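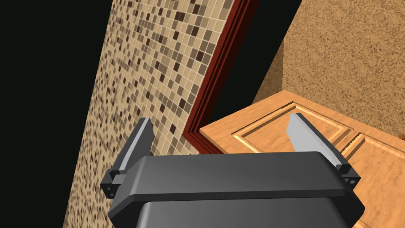

## Gauge Record, Lower Girkeck

The staff gauge at Torside bridge is read at six in the morning and six in the evening. The reading goes in the blue book. If the water is above the 70 mark, the reading is taken every hour and also phoned to the district office.

I have kept the blue book through nine Septembers. The figures below are from the last one.

First evening: 30. Rain since noon, wind from the south. The paddies on the Kodwood side were already holding water to the second bund. The pump at the outlet was running.

Next morning: 70. I called the office. The clerk asked me to repeat the number and then asked for the name of the bridge. I gave both. She said a bulletin would be issued.

The bulletin was issued at four in the afternoon. It advised residents of Lower Girkeck to prepare to move. By then the last boat had left the school landing, with the goats in a second boat tied behind. I stayed, as the gauge reader is required to stay until relieved. The form for relief has to be signed at the office, and the office road was under water.

Second evening: 100. This is the top of the painted scale. The manual gives no procedure for a level above the top of the painted scale. I cut notches in the handrail with a kitchen knife, one finger's width apart, and continued. 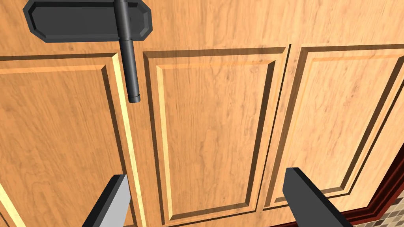 Between readings I moved the older books to the upper shelf. The oldest is in a different hand and records the levels in steps of the temple stair. One entry says only "ninth step, Kiều gone." Kiều was a hamlet of eleven houses on the river side. It is not on the current map. I had read that entry many times and had always taken it to mean that the people had left.

Third morning: four notches above the scale. The pump had stopped during the night. The sound of the river was lower than the day before and did not change when the rain did.

Third evening: four notches.

Fourth morning: two notches. I phoned this in. A different clerk told me that Torside had been listed as abandoned and that the line should not be working. I asked whether the reading could be entered anyway. He said the system would not accept a reading from a closed station. I asked him to write it on paper. He said he would look for some.

It took 19 days for the water to leave the Kodwood fields. The silt was ankle deep, and the seed store had sprouted through the sacks. The bund is to be rebuilt with 1000 bags of clay, of which 30 have been delivered.

The handrail has since been painted. I asked the painter to go around the notches, and he did.

This morning: 30. No rain.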